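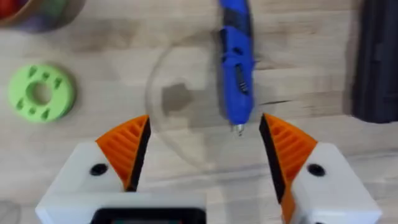

# Bench Skills 1, Handout 4: The Handheld Rotary Tool

Parkwood Workshop Program. Revised November 19, 2021. Read before the practical session and bring a copy to the bench.

## 4.1 Scope

A rotary tool is a small motor in a handheld housing, with a chuck or collet at one end that accepts interchangeable bits. It runs at high speed and delivers little torque. Material is removed by many light passes. Students coming from Handout 3 (hand drills) should note that the two tools are held, loaded and fed differently.

The notes cover corded and cordless types. Flexible shafts, routing bases and drill-press stands are left to Handout 6.

## 4.2 Parts and terms

- **Housing** - the outer shell. It is usually a hard plastic, often with softer grip areas. Cooling slots are commonly molded into it and must stay uncovered.
- **Collet** - a slit metal sleeve that closes on the shank of the bit. Collets come in sizes. A shank that slides loosely in an open collet is normal; a shank that still moves in a closed one means the wrong collet.
- **Collet nut** - the threaded nut that squeezes the collet. It is tightened with a small wrench.
- **Shaft lock** - a button or slide that holds the shaft still while the nut is turned. It is never pressed while the shaft is turning.
- **Shank** - the plain part of the bit that goes into the collet.
- **Mandrel** - a shank with a screw or clip at the end, made to carry a disc, drum or felt wheel.
- **Runout** - the sideways wobble of a bit as it turns. Some is always present. Runout that can be seen with the naked eye at low speed is too much.

## 4.3 Loading a bit

1. Disconnect the tool from power, or remove the battery.
2. Press the shaft lock and turn the shaft by hand until the lock drops in.
3. Loosen the nut one turn. Full removal is needed only to change the collet.
4. Insert the shank as far as it will go, then draw it back slightly.
5. Tighten the nut by hand, then with the wrench. A quarter turn is normally enough.
6. Release the lock and spin the shaft with a finger. It should turn freely.
7. Reconnect and run the tool at its lowest setting, pointed away from the face, before touching the work.

Do not tighten the nut on an empty collet. The slits close past their normal position and may not spring back, and the collet will then hold every later bit off center.

## 4.4 Speed

Speed is chosen from three things: the material, the diameter of the bit, and the rating printed on the accessory packet. The rating is a limit and is not to be exceeded. Large wheels have lower limits than small burrs, as the rim of a large wheel travels further in each turn.

| Material | Speed setting | Pressure | Notes |
|---|---|---|---|
| Softwood | Medium | Light | Scorch marks mean the tool is moving too slowly across the work |
| Hardwood | Medium to high | Light | Cut with the grain where possible |
| Soft plastics | Low | Very light | Chips that weld back to the edge mean too much heat |
| Aluminum | Low to medium | Light | Clogs abrasive stones; use a toothed cutter |
| Mild steel | Medium to high | Moderate | Sparks; clear the bench of sawdust first |
| Glass, tile | Low | Very light | Diamond bits only, kept wet, cordless tool only |

If the motor note drops during a cut, reduce pressure. Raising the speed to compensate moves the heat from the motor to the bit and does not cut faster.

## 4.5 Grip and feed

Two grips are taught.

**Pencil grip.** The tool is held near the nose between thumb and first two fingers, with the housing resting in the web of the hand. Used for engraving, edge cleaning and small sanding work. The heel of the hand rests on the bench or on the workpiece.

**Overhand grip.** The whole hand closes on the housing, thumb toward the nose. Used for cutting discs and drums, where the tool may pull. The other hand steadies the first. It does not hold the work - the work is clamped.

In both grips the fingers stay off the cooling slots. Feed against the direction of rotation so that the bit does not climb along the edge. Cutting discs enter the work straight and leave it straight; any twist in the slot will break the disc.

## 4.6 Abrasives

Sanding bands are supplied at the bench in two grits. Start with the coarser band to bring an edge to the line, then change to 400 for finishing. Skipping from a saw-cut edge directly to 400 polishes the saw marks and leaves them in place.

A band is worn when it glazes over or when the seam begins to lift. Discard it at either sign. The band must cover the rubber drum fully, with the drum screw tightened until the band cannot be turned by hand.

## 4.7 Protection and setup

- Safety glasses at all times, including when watching.
- Dust mask for wood, plastic and composites.
- Sleeves rolled up or buttoned close, long hair tied back, no gloves of loose fabric.
- Cord routed behind the working hand.
- Tool set down only after the shaft has stopped.

Work pieces shorter than 50 mm are held in a vise or glued to a scrap board.

## 4.8 Practical exercise

Each student receives one strip of softwood, 300 mm long, and one offcut of aluminum.

a. Mark a line 7 mm in from one long edge of the strip.

b. With a coarse drum, sand to the line along half of the length. Keep the drum square to the face.

c. Finish the same half with the 400 band. Leave the other half as sawn, for comparison.

d. On the aluminum, deburr all four edges with a toothed cutter at low speed.

e. Record the speed setting, the bit and the grip for each operation on the bench sheet.

Assessment is on straightness, on evenness of the finished edge, and on the completeness of the bench sheet. Time taken is not graded.

## 4.9 Care

Brush dust from the slots after each session. Remove the bit before storage. Collets are kept in the Elline tray, in size order, with the wrench in the end slot. Worn motor brushes show as uneven running or heavy sparking inside the slots; tag the tool and leave it on the repair shelf.

Reading for the next session: Kumarasinghe, course reader, section on abrasives and bonding agents.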